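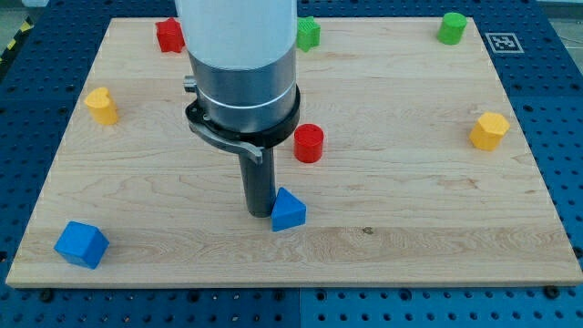
Home | News | Products | Stockists | Contact

Bemau Adds Hearts and Stars to Its Block Range

August | By Špela Kovačević

Toy maker Bemau will begin selling a new set of colored shape blocks this month, along with a flat maple play board sold separately.

The set, called Plideck, has 23 blocks. It includes cylinders, triangular prisms, stars and hearts in red, green, blue and yellow. The board is left in its natural pale color, and the grain and small knots will differ from one board to the next.

"Preschool teachers kept asking us for shapes that stand up by themselves," said Alvar Hägglund, head of design at Bemau. "A star was the hardest one to get right. We made 18 versions before we had one we liked."

The blocks were tried out in classrooms in Zudgate over the spring term. Children used them for sorting by color, matching shapes and building short towers. Teachers asked for a board with no printed outlines, so that the same surface could be used for different games, and the company dropped an earlier design that had them.

Plideck will be carried by more than 70 toy stores and school suppliers. Replacement blocks can be ordered one at a time through the company's parts desk.

Stores and schools that would like a sample set should write to Thảo Cao in the Bemau sales office.

Recent news
Bemau moves packing to Živković building
Boris Hodžić named parts desk manager
Spring catalog now in print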